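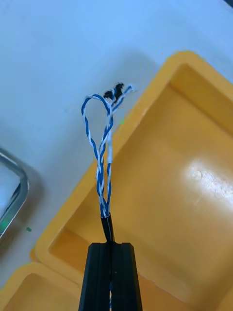
Getting broadband to the end of a long garden without falling out with anyone

Posted in: Home and Garden > Sheds, Outbuildings and Other Follies
July 1, 2022

Peninah Minja

We moved to a village outside Mesten in the spring, and the house came with what the agent called a garden studio. It is a shed. It has a window and a carpet, and someone once painted the inside a shade of green I associate with dentists, but it is a shed. I now work in it four days a week because my husband also works from home and is a man who conducts every phone call standing up and walking.

The problem is the internet. The router is in the hall at the front of the house, where the line comes in, and the shed is right at the bottom of the garden behind two apple trees and a hedge. From the back door I get a decent signal. By the first apple tree it is thinking about it. In the shed I get one bar, which goes away when it rains or when I need to speak to my manager.

So far I have tried:

a plug-in booster in the kitchen (Unetti, the white one everybody sells). It improved things in the kitchen, where I already had a signal.

a pair of the plugs that send the internet through the mains. These worked beautifully for one afternoon and then never again. The shed does have proper electricity, on its own little fuse box, put in by the last owners.

using my phone. Fine until I got the bill, and the reception down there is no better than you'd think.

The man two doors along says I should just run a cable and stop messing about. My brother-in-law says cable is for museums and I want a "bridge", then sent me a link to something costing 300 pounds and went on holiday. A local firm came and quoted almost 1000 for digging a trench, and that was before they had seen the tree roots.

I can follow instructions and I own a drill. I have never put an end on a cable in my life. The run from the hall, along the skirting, out through the wall and down the fence to the shed comes to 220 feet if I've measured it properly, with the tape measure held at the other end by a ten-year-old who wanted paying.

Is it a job for a normal person? Does it have to be buried? And will it get struck by lightning, which is what my mother is mainly worried about?

hedgesparrow_dave

Your neighbour is right. I say this as somebody who spent two winters trying every possible alternative and has a drawer in the spare room to prove it.

220 feet is well inside what an ordinary network cable will do. The usual limit people quote is 100 metres, and you are nowhere near it, so you don't need anything clever in the middle. One length of cable, a socket or plug at each end, and a cheap access point in the shed to turn it back into wifi. If your laptop has a network port you can skip even that and plug straight in like it's 2004, which I recommend, it's lovely.

What to buy. You want cable sold as outdoor or external grade, usually with a black jacket that puts up with sunlight. The grey stuff for indoors will go brittle on a fence and you'll be doing it all again. Get solid copper. There is a lot of cheap cable about called CCA, which stands for copper-clad aluminium, and it's sold by people who hope you won't ask. Cat5e is plenty. Cat6 is fine too, just stiffer and more annoying to put ends on. Buy more than you measured, because you will have forgotten the up and down bits. I forgot the up and down bits.

You don't have to bury it. Mine is clipped along the bottom rail of the fence on the side away from the strimmer. I learned about the strimmer the first summer. If it's your neighbour's fence, ask first, even if you get on. Where it crosses anything you walk on or mow, put it in conduit. If you do bury any of it, get cable meant for burying, keep it away from the power cable to the shed and don't tape the two together for neatness, however tempting it looks.

Going through the wall: drill from the inside, sloping slightly down towards the outside so rain doesn't follow the cable in. Check for pipes and wires before you start. Leave a loop hanging just below the hole on the outside so the drips fall off it. Seal both ends. Drill a hole only a bit bigger than the cable and pull the cable through before you put the plug on, which sounds obvious, and yet.

Ends: don't bother with plugs if you've never done it. Use a surface-mounted socket box at each end and a short ready-made lead from there to the router. The sockets have coloured slots, you lay the wires in and push them down with a little tool that comes free with half of them. Look for the letters A and B on the colour chart, pick B, and do B at both ends. Keep each pair twisted together right up to the slot. The twist is what keeps the interference out, and people straighten out great long lengths of it because it looks tidier. And go easy when you take the jacket off. Score it lightly all the way round and bend it until it gives. If you press hard you nick the wires inside and get a fault that only turns up when you're in a meeting.

Then buy a basic cable tester, they cost less than a takeaway. Test it BEFORE you clip it all to the fence. Ask me how I know, or don't.

Lightning: a direct hit would take out the cable, the shed and most of your other concerns. What people do get is a surge from a strike nearby. You can fit surge protectors for network cable at each end, but they need a proper earth to do any good. I unplug mine when it gets rumbly and go and have a biscuit.

rosalind.k

Just get the mesh ones. We have the Guillot three pack and it reaches the caravan no problem. You put one in the back bedroom window. Took me ten minutes including finding my glasses.

(Our garden is quite short though. And the caravan is next to the house.)

old_tom_frimble

Some of the above is good and some of it wants a bit added.

First, before spending anything, find out about the shed's electricity. You say it has its own fuse box. Sometimes a shed has its own earth rod and isn't using the house's earth at all. If that's how yours is done, be careful to buy UNSCREENED cable, marked UTP. Screened cable has a metal wrapping which, if it's connected at both ends, can tie the two earths together, and you don't want that being done by a bit of foil. If you aren't sure what you have, get an electrician to look. While they're there have them look at the whole lot, as in my experience "put in by the last owners" covers a wide range of behaviour.

Second, if you can bear to spend more, fibre between the two buildings gets rid of the earthing and the lightning business in one go, there being no metal in it (get the kind with no steel in it, some has). You buy it with the ends already on, in the length you want, and a small box for each end to turn it back into an ordinary socket. Don't bend it sharply and don't shut it in a door. I did my daughter's place with it last September and the cost came out not far off the copper. Her mother-in-law remains unimpressed but that is a general condition.

Third, your brother-in-law is not entirely daft. A wireless bridge is a good answer when there's a road or a river in the way. But it wants to see from one end to the other, and you have two apple trees. They look like nothing in winter and then in May they put their leaves on and your signal goes home. I wouldn't pay 300 for that. Idero used to do a pair for far less, I don't know if they still do.

Dave's advice about the sockets is right. I would only say label both ends. You'll think you will remember what it is. The next owners certainly won't, and they'll be on here asking.

Peninah Minja

Thank you all, this is much more than I got from the firm with the trench. I looked and there is indeed a rod in the ground beside the shed with a green and yellow wire on it, which I had taken for something to do with the sweet peas. Electrician is booked to check it. Leaning towards Dave's copper along the fence, unscreened, with Tom's fibre as the thing I do if I get brave.

Rosalind, I did try a friend's mesh set and it got as far as the second apple tree, so I could work from there in dry weather.

Have told my mother about the unplugging. She would like to know what sort of biscuit.

hedgesparrow_dave

Ginger nut. And put the clips closer together than it says on the packet, or it sags.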